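Robot clearing tables in the break area, anyone else working next to one?

Dokow Floor Talk > Shop and Site > Automation

gasket_ron
3 Dec 2018
We got one of the arms from Dumach in our building last month. It is assigned to the second floor break area, picking up what people leave on the cabinets and counters and sorting it. Dishes one way, trash another, unopened stuff goes back to the shelf. I do facilities on that floor and my shift sheet has already changed. Clearing used to be the first 100 minutes of my day. Now that line says "support unit as needed."

I'm not against it. I'd like to hear from people who have had one longer than we have. Did your hours change? Did the job title change?

pm_lindqvist
We have had one since January at the Clenness site. Hours stayed the same. What changed is that I spend the first part of the shift getting it ready and then stay within earshot. Does yours do drawers too or only the tops?

gasket_ron
Both, supposedly. It got the can, bowl, snack bag and water bottle on the cabinet by the railing this morning as its work for the first run.

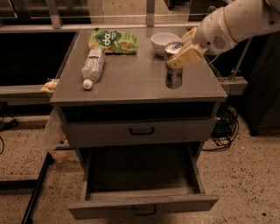
Second floor cabinet, lower drawer open, arm over the can.

The can is near the slot in the top, and I've told them twice I would like that slot covered. If something goes down there it's me with a flashlight.

tillie_b
Cover the slot yourself, it's a piece of tape.

gasket_ron
I'm not allowed to change anything on the station without a form. That's new too. Before, if something needed tape I taped it.

Delyth Bowen
That is the part I would push on. I supervise days at Gautam and we lost the same thing. The arm is fine, it does slow steady work and it doesn't complain about the chip bags. But every small fix now goes through the vendor ticket system. We filed 1,469 tickets in our first year and a lot of them were things my crew used to handle in a minute without writing anything down.

tillie_b
Tickets are a record though. My old boss used to say we did nothing all day. Now there's a list with our names on it. I'll take the list.

Delyth Bowen
Fair. On our site the list has the vendor's name on it and the crew is under "assisted by."

pm_lindqvist
Ask for that to be fixed before the contract renews. We did. Took 3 meetings.

hbeddoe
Heledd Beddoe here, I was a steward at Clenness when theirs went in. Ron, get the "support unit as needed" wording changed. As needed means they can cut it. Ours ended up reading "station setup and recovery" with a set time each shift and a bump of one pay step. We also got 5 people trained instead of one, so whoever is off sick doesn't sink the floor.

gasket_ron
One step is more than I expected. Did you have to go through HR or straight to the site manager?

hbeddoe
Site manager first, in writing. HR only got involved when the pay step came up.

tillie_b
I still think you're all giving it too much credit. A person with a tray does that cabinet in one trip.

pm_lindqvist
Sure, and the person with the tray is who they want on the dock at 6 am. That was the trade at our place. Some people liked it and two left.

gasket_ron
Dock hasn't come up yet. I'll write to the manager this week and post what he says. Still filing the form for the slot.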